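HOSP 128: Food Packaging and Takeout Service
Handout 6: Paper Bags
Instructor: Edeltraud Grube
Posted 18/03/2024

Read this before the lab. The reading in Albers, chapter 4, covers the same ground in more detail, but skip the part on waxed liners. We do those in April.

Grades of paper

Most brown takeout bags are kraft paper. Kraft pulp keeps long fibers, so the sheet resists tearing even when it is thin. Unbleached kraft is brown. Bleached kraft is white and usually a little weaker at the same weight. Paper weight is given in grams per square meter, or in pounds for US stock. Do not mix the two in your lab report. Last term several people did and lost points.

Bag styles

Flat bag: two sides, no gusset. Cookies, cards, one sandwich.
Pinch-bottom bag: side gussets, folded bottom. Does not stand well.
SOS bag (self-opening sack): side gussets and a flat rectangular bottom. Standard for lunch and grocery use.
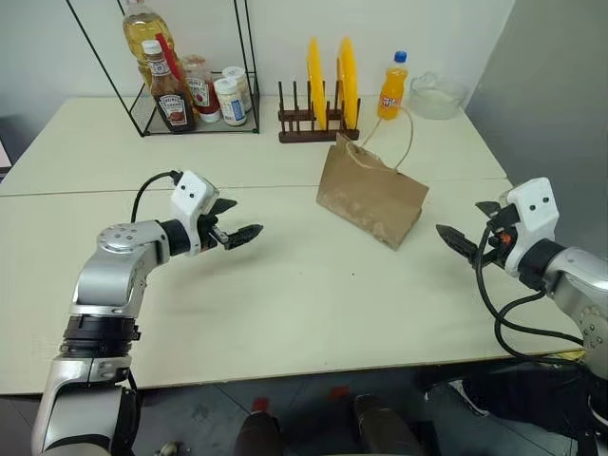
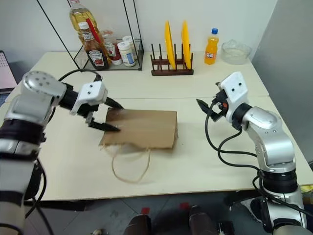
Brown paper bag, standing and on its side.

The bottom of an SOS bag is glued in overlapping flaps. Most failures start at that glue line, and moisture is the usual cause. Cold drinks sweat, hot food gives off steam, and either one will soften the paper well before the bag is full.

Packing order

Heavy and flat items go in first. Keep hot and cold in separate bags. Drinks travel in a carrier. Fold the top over twice and put the receipt on the fold.

Ordering

The Simalholm case orders 3000 bags at a time and stores them in a dry room. The Trukthorpe case orders 40 at a time and pays more for each one. Work out the cost per order served for both, using the price sheet.

For next class

Finish questions 1 to 5 on the Dunddale worksheet. Bring a used takeout bag of any style, unfolded at the bottom so the flaps can be seen. We meet in room 2086.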